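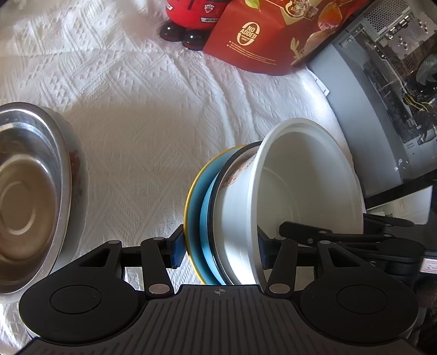

Bowls and mixing ware, upstairs bedroom, Pillay Street

Gallery 8 of the Ferport house inventory. Compiled by Duygu Soylu, checked by Charmaine Steyn, September.

This page covers the bowls sorted on the bed while the kitchen cupboards were out for relining. The bed was the largest flat area left in the house. Capacities are in millilitres to the brim, measured at the kitchen sink with a jug. Colours are given as they look in daylight, and the names used here match the labels on the cartons.

Nested set, yellow, blue and white
Three bowls kept as one stack: yellow rim outermost, light blue next, white inside. The light blue one has a dark edge. They are from different sets and were never sold together, but they nest well enough to be stored as a unit. Stack label: N1.

White bowl, printed band
Innermost in N1. Small red and orange markings run in a band near the rim on the outer wall, and the interior is smooth white. Identify it by the band when the stack is separated, as the inside matches several other white bowls in the house. Hand wash only until we know how the print holds up.

Large stainless steel bowl
The main mixing bowl, used for bread dough and salads. Brim capacity is more than 4000 mL. The interior has a shiny finish with concentric rings. The rings are not volume marks and should not be used for measuring. Wash with a soft cloth; scourers dull the surface. Stored rim up on the bottom shelf, with nothing heavier than a colander inside it.

White bowl, faint floral pattern
Listed separately from the banded bowl, and the two have been confused in earlier versions of this inventory. The floral pattern is pale and is easy to miss under the kitchen downlight. Brim capacity 2000 mL. Goes in the carton beside the steel bowl, with a tea towel between the rims.

Bedspread
White, textured, with a raised geometric and diamond weave. It belongs to the bedroom inventory and appears here as the sorting surface. The raised pattern stops smooth bases from sliding, although bowls lean wherever the fabric is creased. Pull it flat before standing any stack upright. Cold machine wash, line dry, no bleach.

Items on the bed belonging to other lists

Red snack bag
Printed with orange fruit and green leaves and a round badge beginning "NO ADDED". Pantry list. To go in the snack tub once the top shelf is back in.

Red figure, "LUCKY"
Toy with dark glossy round feet and a small white logo on the body. Shelf items list, lounge room. Pack upright in its own small box, clear of the crockery.

Computer case
Entered under study equipment. The side panel and internal cables are covered on that page. Keep damp crockery and tea towels at the other end of the bed.

Packing notes

Cartons are the medium Wendeo type, double-walled, with one folded towel in the base. Nested bowls travel on their rims – upside down, paper between each – and single bowls travel on edge. The steel bowl goes in first and may be filled with soft goods such as oven mitts or napkins. No glass is to be packed inside it.

Label two adjoining sides as well as the lid. The stack code goes first, then the room. Duygu has the label sheet and the marker; spare labels are in the hall drawer.

Shelf positions on return

The relined cupboard takes Flavulard adjustable shelves. Set the bottom shelf at the lowest pegs for the steel bowl and leave the second shelf for N1 and the floral bowl. Serving platters stay in the sideboard. If the second shelf sits too low for the stack, move it up one peg before splitting the set.

Corrections

The capacity previously listed for the floral bowl was taken to a fill line below the rim. It has been replaced with the brim figure. Charmaine has also moved the colander to the sink list, and the pudding basins now have their own page – see gallery 9 for those and for the lidded containers.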